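Descaling a tankless water heater with hard water

October 2023

The heater is a Gotik, natural gas, wall mounted in the utility closet off the kitchen. It has been in service for six years. The first four of those went by with no maintenance beyond wiping dust off the cover, and the results were about what the manual says they will be. This post covers the flush procedure I now use, the measurements I keep, and a few changes to the plumbing that made the job shorter.

Symptoms first. The unit began to throttle its own flow in the second winter after we moved here. With one shower running, the outlet held its set temperature. With a shower and the kitchen faucet both open, the outlet temperature rose and fell on a cycle of several seconds, enough to notice on the skin. There was also a sound from the heat exchanger at high fire, somewhere between a kettle and gravel. No error code was stored. The code for scale buildup on this model only appears when the exchanger outlet sensor and the flue sensor disagree by a set margin, and by then a lot of efficiency is already gone.

Our water comes from a well. The last lab report gave total hardness as 400 mg/L as calcium carbonate, which is very hard by any of the usual charts. Iron was low, pH was close to neutral. A softener would fix most of this and I have priced a few. For now the softener budget went to a new pressure tank, so the heater gets flushed instead.

The manual calls for a flush every year in "normal" water and leaves the rest to the installer's judgment. My own records point to every five months. I arrived at that by logging the flow rate at a fixed set point with one tub faucet fully open, bucket and stopwatch, once a month. The rate stays flat for four months after a flush and then starts to drop. Set point matters a great deal. Calcium carbonate comes out of solution faster as the water gets hotter, so a heater set to 140 F will scale well ahead of one set to 120 F. We run at 120 F.

Equipment

The unit needs isolation valves with service ports on both the hot and cold sides. If yours doesn't have them, have them put in before anything else, as there is no good way to do this otherwise. Mine came with a pair that leaked at the stem after the third use. They were replaced with a Kovis set, brass body, full port, with the relief valve on the hot side. The handles on the Kovis valves are long enough to interfere with each other on my spacing, so one had to be mounted facing the wall.

The pump is a small submersible utility pump, a Serrano, rated at 474 gallons per hour at zero head. Actual flow through the exchanger is far lower, and that's fine. Circulation matters more than pressure. I tried a smaller fountain pump the first time and it could not lift the solution to the service port at all.

Beyond that: a five gallon bucket, two short washing machine hoses with new gaskets, a flashlight, and four gallons of plain white vinegar. Commercial descaler is faster. It also costs more per flush and I would sooner not store it in a closet that shares a wall with the pantry. Citric acid powder works too, and takes up less room. I have used it twice with no measurable difference in the flow log.

Procedure

1. Turn the heater off at the panel and unplug it. Close the gas valve.
2. Close both the cold and hot isolation valves.
3. Open the service ports slowly to relieve pressure. Keep the bucket under them.
4. Connect one hose from the pump outlet to the cold service port. Connect the other from the hot service port back to the bucket.
5. Pour in the vinegar. The pump must be fully covered.
6. Run the pump for 60 minutes. Check the hose connections in the first two.
7. Stop the pump and discard the solution.
8. Disconnect the hose from the cold side, close that port, and open the cold isolation valve. Let fresh water run through the unit and out of the hot side hose for five minutes.
9. Shut the cold isolation valve, then pull and rinse the inlet filter screen.
10. Close everything up, open both isolation valves, restore gas and power, and run a hot faucet until the air clears.

Step 9 is the one I used to skip. The screen on this model sits behind a plastic cap on the cold inlet and holds a surprising amount of grit, mostly sand from the well. A clogged screen produces the same low flow as a scaled exchanger, and it takes two minutes to rule out. The O-ring on the cap should get a thin film of silicone grease each time. Petroleum jelly will swell it.

During circulation the vinegar turns cloudy within ten minutes and there is foam at the return hose. The foam is carbon dioxide. When it stops, either the scale is gone or the acid is spent, and the two look identical from above. Test strips settle the question. Fresh vinegar reads between 2 and 3. If the bucket has climbed past 4 and there was still foam recently, I replace one gallon and run another 20 minutes.
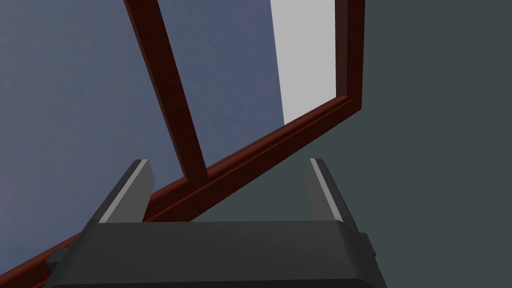 The flow log for the last flush went as follows. Before: 3.1 gallons per minute at 120 F with the incoming water at 58 F. After: 4.4 under the same conditions. Incoming temperature has to be recorded with each reading or the numbers can't be compared. In December the well water here drops by several degrees and the unit will restrict flow to hold its set point, scale or no scale. My first winter of logging is useless for this reason.

The gravel sound went away after the second flush in the first year and has not come back. The temperature cycling took longer. Part of it was scale, and part was the low-flow shower head, which was pulling just over the minimum activation rate when the cold side was mixed in. A different head fixed that part.

Cost per flush is now four gallons of vinegar and the electricity for a small pump. The one time I had it done by a service company, the bill came to 73 dollars on top of the trip charge, and they used the same type of pump.

Two open items. The drain on the pressure relief valve has a slight weep after each flush that stops within a day, and I would like to know if vinegar is getting to the seat. There is also the pipe insulation. The Gastar foam sleeves on the hot line have gone brittle near the heater and shed crumbs when the hoses brush past them. They are rated well above our outlet temperature, so heat alone should not do it. I'll replace the first two feet with rubber at the next flush, and the rest can wait until the closet gets painted.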